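Zatstead Shared House
Cable and Clutter Project: progress report for March
Prepared for the Vundine Small Works Fund

1. Where things stand

You asked for a report at the halfway point of the grant and asked that it be shorter than the last one. I have done my best with the second part.

The purpose of the money, as you'll remember, was to get the cables in the ground floor rooms off the floor, or at least into some kind of order, and to find out which of them are connected to something. The house has been shared by five groups over the years and each of them moved in with electronics and moved out with fewer electronics, leaving the leads behind the way a tide leaves kelp. We have extension cords older than our bylaws.

The work was split into four stages: sorting, labeling, fixing and throwing away. We are finished with the first, well into the second, somewhat into the third and having feelings about the fourth.

2. Sorting

Sorting took longer than the application said it would. The application said two evenings. I wrote the application, so I have only myself to take this up with.

The method is simple enough. You pick up one end of a cable, follow it to the other end, and write down what you find. In practice you pick up one end, follow it under a piece of furniture, and come out holding a different cable. We got through the front room and the hallway this way in the first week, using masking tape and a good deal of language that is not in the minutes.

The back room was always going to be the hard one, which is why we left it until everybody was tired. It has the marble floor, which is handsome and cold and shows every scratch, so dragging things across it was forbidden from the start. Everything had to be lifted.

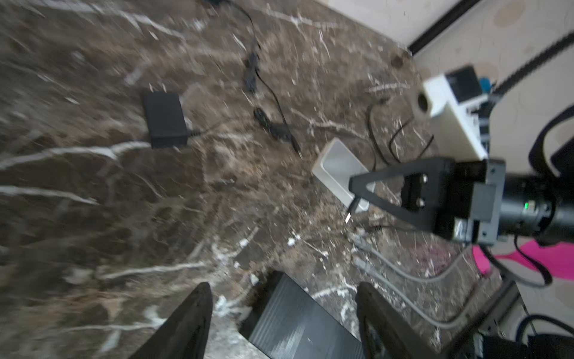

Loose ends were the main finding in the back room, and I mean that in the plainest sense. Most of what we deal with in there is the ordinary stuff of modern life, one power brick at a time. The brown marble does us no favors, given how well a thin black cable blends into the darker parts of it at the end of a long evening, and there was a black adapter lying in the open on it with its lead wandering off to the right, a small bundle coiled up nearby, and a white USB plug keeping company with a little plastic tray. We have since adopted a rule that an adapter and the thing it powers must be introduced to each other in writing. The inventory sheet has a column for this. It is the most contested column on the sheet.

The gray cables were easier, being gray. We have given them a separate page.

3. Labeling

We bought 200 labels, the wraparound kind from Manole, and they are good labels. They stick to the cable and to themselves and, if you are careless, to your sleeve. The ones we had budgeted for were cheaper and came off by the next morning, so we sent them back and paid the difference out of the snacks line. I would like it noted that the snacks line was small to begin with.

Each label carries three things: the room, the item, and the initials of whoever did the tracing. The initials were Torbjørn Boström's idea. He said people write more neatly when they can be found afterward, and the handwriting did improve, his included.

The labeling convention went through several versions. The first used letters for rooms, and worked until we remembered that the house has two rooms that everyone calls the office. The second used colors, and worked until we ran out of blue. The current one uses words. "Back room – router – power" is not elegant but a person coming in at eight in the evening to find out why the printer is dead can read it without a key.

Labels go at both ends. I repeat this here because it has had to be repeated elsewhere. A label at one end only tells you what you already knew, since you are standing next to the thing.

Cables we can't identify get a label too, with a question mark and the month. If the question mark is still there at the end of the grant, the cable goes in the Stage Four box. There is some lobbying on behalf of individual cables.

4. Fixing

The original plan for the floor was adhesive clips along the base of the wall. We tried these in the hallway, where they have held well on the painted board, and in the back room, where they held until the heating came on. We are now looking at a low channel with a lid, made by Javon, which sits against the wall and doesn't need to be glued to anything we'd be sorry about. A short length is being tried out behind the bookcase. So far it has been kicked a number of times and is still there.

For the counter we made the decision early on that cables should go down and not along. Anything that crosses a counter will sooner or later be met by a coffee mug. The rule is that a cable takes the shortest reasonable route to a hole and then goes out of sight. The word "reasonable" was added after a discussion about whether a cable pulled tight as a banjo string counts as tidy. It does look tidy. It also pulls the plug out of the socket when you lean on it.

Nobody wanted to drill marble, and I was the first in line not to. The good news for the budget is that drilling more of it hasn't been necessary. The money set aside for a stone cutter has been moved to the channel, pending your approval (see section 6).

Some slack has to be left at the top for cleaning. We wipe the counter down on a Wednesday, and the person wiping has to be able to lift a cable with one hand and get the cloth under it with the other. We tried it with no slack and the result was a very clean counter with a stripe of crumbs across it.

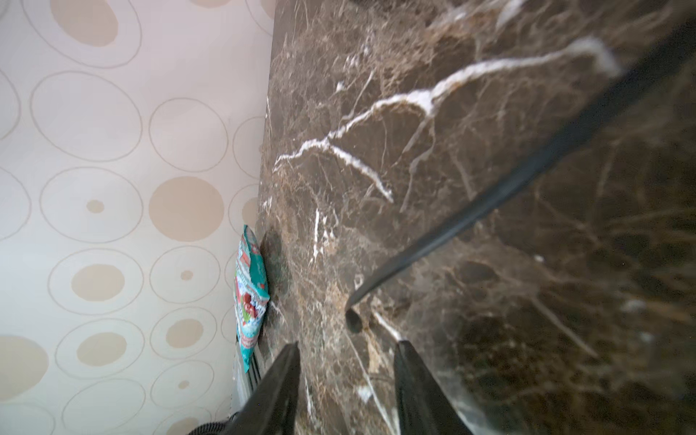
Hongjun Ding would like it on record that going down and not along only moves the mess to where visitors can't see it, and that the underside of the counter ought to be in the scope of the grant. I have put this to the group. The group looked under the counter and agreed with some reluctance. The underside is now in scope, and will be dealt with after the back room floor, with hooks or a tray or whatever turns out to suit a person lying on their back with a flashlight in their teeth.

For completeness I should add that the wallpaper by the counter is to be left alone. It's a pale paper with rings and discs on it in beige, and opinion in the house is divided between those who find it cheerful and those who have started seeing it when they close their eyes. Either way it marks easily, and tape of any kind is banned from it. Clips, channel and labels all stop at the wall.

5. Throwing away

This stage has technically begun. There is a box. The box was emptied once, after which several people came by to ask whether we'd seen a particular charger, and the box was then unofficially refilled from the bag it had been emptied into.

We have agreed on the following arrangement, which I think will hold. Anything in the box stays there for 12 days. During that time anyone may take a thing out, provided they can say what it is for and show it working. "It might be useful" does not count as what it is for. After that, it goes to the electronics drop-off, and we don't talk about it.

Seven adapters have been claimed back under this rule so far. Two of them belonged to the same lamp, whose owner is being interviewed.

There is a second, smaller box for plugs and connectors with no cable attached, or the reverse. I don't know what we expect to happen in this box.

6. Money

The fund's contribution is being spent more or less in the order we said it would be. The changes from the application are these.

Labels: over, for the reason given. Made up from snacks.

Adhesive clips: under. We bought only enough for the hallway and will not be buying more.

Stone cutter: not needed. We ask your permission to put this toward the Javon channel for the back room and a length for the front room if it stretches.

Underside of counter: new. We expect to cover hooks from what is left of the clips line. If it turns out to need a proper tray I will write again before anyone buys one.

Flashlight: also new, small, and already bought. I apologize for the order in which that happened.

7. What comes next

The back room floor has first claim on everybody's time. The channel will go in along the wall once you've answered on the money, and after that the remaining power bricks can be lifted onto a shelf, where they can be warm and ugly at a sensible height. The shelf exists and is currently full of manuals for things we no longer own. Sorting the manuals was not in the application and I am not proposing to add it, though I'd ask you to imagine me looking at it meaningfully.

The inventory will be typed up. At present it is on paper in several hands, with a ring from a mug on page two and one entry that reads only "long."

We'd also like to put a single page by the front door telling new groups what to do with their cables when they arrive, and with more emphasis, when they leave. Torbjørn has drafted one. It is twelve lines long and has the word "please" in it once. I think that's the right number but would welcome your view.

Your visit is still welcome any evening after six. Please come in by the side door, as the front hall is where we are keeping the boxes.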